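February, ten to six. Still early. Aslı had the list on the back of her hand becuase paper goes missing.

Cups. Ice. Drinks, cold ones, the good ones. Ring Lo.

She didn't ring Lo. She moved chairs instead, two at a time, scraping them over the floor of the Womovano building, one knee banging a table leg. The hall smelled of floor polish and old soup. Doors at three. Her brother had said a hundred people. He'd said it the way he said everything, walking off.

"Drinks on the table where folk can see them," he'd said. "Tall ones at the front."

Fine. Tall ones at the front.
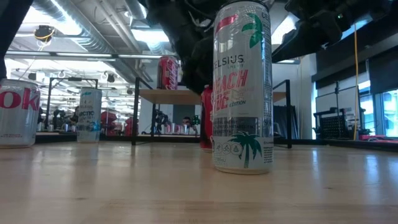
Peach, then. Who drank peach? Their mother would. She would say she wouldn't and then she'd have one in her bag for the bus back to Usness, wrapped in a serviette. Aslı turned the can a bit so the palm tree faced the door. Turned it back. Stupid. Do the ice.

No ice. The freezer at Buvel had been off since the weekend and the girl on the till just shrugged.

Phone. Lo, at last.

"Where are you?"

"Hall. Where are you?"

"Outside your flat. With the cake."

"Why are you at my flat?"

Long breath down the line. A van going past his end. "You said flat."

She had said flat. She'd said it last night, half asleep, with her shoes on, doing sums on the gas bill. 2000 for the hall and the band and the cake, and all of it on her card until he paid her back, which he would, he always did, in bits.

"Just come," she said. "Bring the big knife. And Lo, is it straight? The cake?"

"Mostly."

She sat down on one of the chairs. First time since four. Her feet were throbbing and the lights buzzed and there was the peach one, standing up so straight, like it had been told to behave. She thought about opening it. Just the one. Who would know.

Aslı Kırmızıgül, thirty-odd, sat in a hall at first light arguing with a drink.

She got up. Wiped her hand down her jeans, and of course that took half the list with it. Cups was still there. Something that might of been ice.

Then headlights over the ceiling, a car door, and Lo shouting for somebody to get the door, quick, it was sliding.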